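Parade and Prizes Assistant, Flurkenville Summer Fair
Seasonal, part-time, paid
Posted 2021-03-14

The Flurkenville Summer Fair is looking for a friendly, well-organized person to help us run the parade and the prize tables this July. If you have lived in town for any length of time you already know the fair, and if you are new here, this would be a lovely way to meet just about everybody in one go!

We are a small outfit with an office above the old feed store on Prinholm Street (the door is next to the bakery, and yes, it smells wonderful up there all morning). For most of the year it is a quiet place. Then spring comes along, the phone starts ringing, and we need another pair of hands. Last time the fair ran, 3,693 people came through the gates, and we handed out ribbons for everything from rhubarb pie to best-dressed goat.

The job starts out gently. In the first weeks you would be answering mail from people who want to enter a class, checking their forms, and keeping the entry list tidy. We print 1,000 copies of the fair booklet, so you would also be proofreading, chasing late ads from local shops, and driving boxes of booklets out to Brekke and the farms along the lake road. After that comes the parade, with its float permits, its marching order, and a good many conversations with people who would rather not be placed behind the horses.

The prizes are the part that our past assistants have talked about most fondly. You would order the ribbons, look after the engraving list for the cups, and set the tables on the morning of judging, so that each award is in the right tent when the judges come around. Families do come back years later to look for a grandparent's name in the winners' book, and we like to get the spelling right. 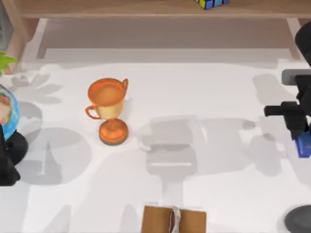

A small gold-toned cup with looped handles.

We would love to hear from you if you write a clear, polite email, can keep a list up to date, and don't mind being stopped in the grocery store by somebody with a question about zucchini. You will need a driver's license and the use of a car (we pay mileage), and you should be able to lift a box of booklets without hurting yourself. Experience with events is welcome but we are happy to teach you. We have had retired teachers, college students, and one former bus driver in the job, and all of them did it well in their own way.

Hours are flexible in the spring, mostly mornings. In fair week they are long – early starts, late finishes, and lunch from whichever stand has the shortest line. There is a flat payment of $700 for fair week on top of the hourly rate, which we will go over with you when we meet. You also get 3 family passes and a parking spot behind the Arkon Barn, and anybody who has tried to park in Flurkenville during the fair will know what that is worth.

To apply, please send us a letter of a page or so telling us who you are, what you have done, and what you remember of any fair you have been to, ours or another. A resume is fine too, but we do read the letters first. You can drop it through the office door or mail it to the Flurkenville Summer Fair, Prinholm Street. Please include a phone number and the best time of day to reach you. We will answer every letter, though it may take us a little while during booklet season.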